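Home | Lessons | Kits | FAQ | Contact

Category: Teaching by hand

Questions about teaching the Bumard arm

Do I need to write code?
No. You move a small hand controller, and the arm copies you. The computer saves the joint positions while you work. Afterwards you train with the saved tries.

How many tries should I record?
For picking up one soft object, we at Skurnbridge advise 300. It sounds like a lot, but each try is short. Please take a break after every 50 or so, tired hands teach bad habits.

Can I also push the arm with my fingers?
Yes, but only in free mode, when the motors are switched off. Never force a joint which is holding its position – the small gears inside can break.

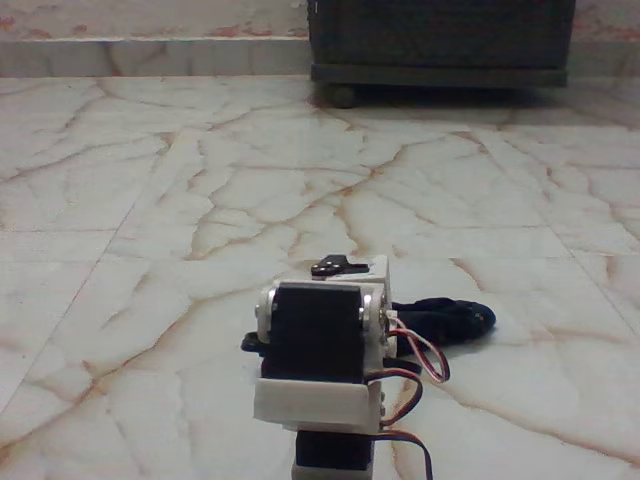
Upper joints of a servo arm, with the cables on the right side.

My arm shakes when it follows me. What is wrong?
Most often it is a loose horn screw. Tighten it gently and try again. If the shaking stays, check that every plug sits well in the board. A cable that is pulled tight can also disturb the movement, so leave a small loop at each joint.

Does it work on a hard, smooth floor?
It does, if the base is fixed. Use a clamp or a heavy board under it. If the base slides during a recording, delete this try.

What is the difference between Bravo and the older program?
Bravo lets you repeat a bad try at once. In the older one you had to finish all the series first.

Where can I ask for help?
Write to us through the contact page. We answer within five working days, in December a little slower.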